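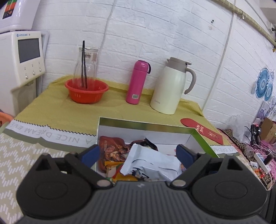
Comida embalada a vácuo não precisa de pote nenhum, deixa na caixa, em pé, e pronto, comentou uma leitora no post dos potes. Tem razão em parte. Pacote fechado de fábrica já está protegido, passar pra pote só dá trabalho e ainda se perde a validade. O problema é depois de aberto.

Dicas de despensa, segunda leva
Atualizado em 17/7/20

Vou por ordem de bagunça, do pior pro menos pior.

Validade
Caneta permanente, número grande, na parte que fica pra cima. Só mês e ano. Letrinha de fábrica ninguém lê com a porta do armário meio aberta e a panela no fogo. O que vence antes vai na frente. Comprou novo, entra por tras. Mercado faz assim há décadas.

Pacote aberto
Prendedor de roupa serve. Clipe de papel grande também. Elástico arrebenta com o tempo e cola no plástico, já joguei fora uma gaveta deles. Dobrar a boca do pacote pelo menos 2 vezes antes de prender, tirando o ar com a mão. Farinha de pacote de papel: direto pro pote, papel rasga na dobra.

Carne e molho prontos, aberto o sachê, acabou a conversa de armário. Vidro com tampa, geladeira, comer logo. Não devolver pro sachê. E se o pacote veio estufado ou vazando, lixo, sem provar.

Potes
Quadrado ocupa melhor a prateleira que redondo. Comprei um jogo da Cliltano com 6 peças e a tampa de todos é igual, foi a melhor parte. Antes eu tinha tampa sobrando e pote faltando. Os da Hisance vedam bem mas a borrachinha precisa sair pra lavar, senão cria aquele limo escuro. Faca sem ponta pra puxar, detergente, secar bem antes de encaixar de novo.

Pra quem perguntou tamanho: arroz e feijão em pote grande, pacote de 500 g de macarrão curto cabe em pote de litro e meio com folga. Espaguete deitado, não tem jeito. Ou pote alto, se a prateleira deixar.

Etiqueta: fita crepe. Cola, escreve, arranca quando trocar o conteúdo. Etiqueta bonita impressa eu fiz uma vez, em fevereiro, e em duas semanas o pote de "fubá" tinha aveia.

Bicho de farinha
Louro dentro do pote, dizem que ajuda. No meu caso não fez mal nem bem. O que resolveu foi congelar a farinha por uns dias assim que chega do mercado e depois deixar voltar à temperatura da cozinha ainda fechada, pra não juntar umidade. Achou bicho num pacote, olhar todos os vizinhos. Aspirador nos cantos, pano com vinagre, prateleira bem seca antes de guardar. 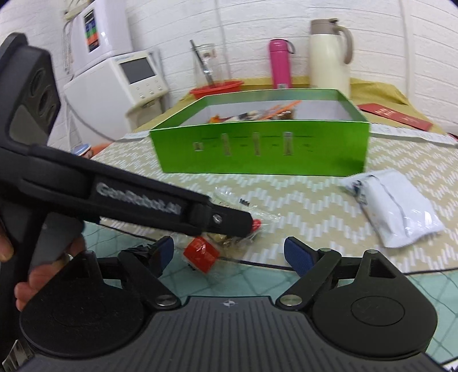 Sachês e pacotinhos são o pior de organizar numa despensa. Fermento, gelatina, tempero, sopa, aquele shoyu que vem com a comida. Escorregam pra trás e some tudo. Guardo numa caixa baixa, de pé feito ficha de arquivo, e puxo a caixa inteira quando vou cozinhar. Caixa que veio com produto dá conta, tipo a verde aberta ali na mesa, não precisa comprar organizador. Se a caixa for alta demais, cortar com estilete e passar fita na borda. Uma divisória de papelão no meio separa doce de salgado. Trocar quando ficar mole ou engordurada.

Forro da prateleira
Papel contact gruda e depois pra tirar é um castigo (secador de cabelo morno, puxar devagar, óleo de cozinha no resto da cola). Hoje uso só tapetinho emborrachado cortado na medida. Lava na pia. O rolo da Werkton é mais grosso e não enruga, corta com tesoura comum. Medir a prateleira antes de ir na loja, eu sempre acho que lembro e volto com um pedaço curto.

Toalha de mesa pra separar compra
Ponho uma toalha velha na mesa e despejo tudo em cima pra triar. Caiu arroz, farelo, o que for, sacode no tanque. Primeiro o que vai pra geladeira, o resto espera. Mancha de molho na toalha: água fria, sabão em barra, sol. Água quente fixa.

Lista na porta
Papel e caneta amarrada num barbante. Acabou, anota na hora. Aplicativo eu baixei, usei uma semana, esqueci a senha. No fim do mês olho a lista antiga e vejo o que sempre entra, isso já vai fixo na próxima.

Perguntaram do armário em cima do fogão. Óleo, café e tempero ali não, calor e vapor estragam. Fica bom pra forma, travessa, papel alumínio.

Umidade: potinho aberto com arroz cru num canto segura um pouco, trocar todo mês. Se a parede do fundo mofa, afastar os pacotes um dedo e deixar a porta aberta quando a casa estiver vazia. Mofo que volta sempre é infiltracão, aí tem que ver o cano.

Faltou falar de batata e cebola. Separadas, lugar escuro, nada de saco plástico fechado. Batata com broto pequeno eu ainda uso, tiro o broto bem fundo. Verde, jogo fora.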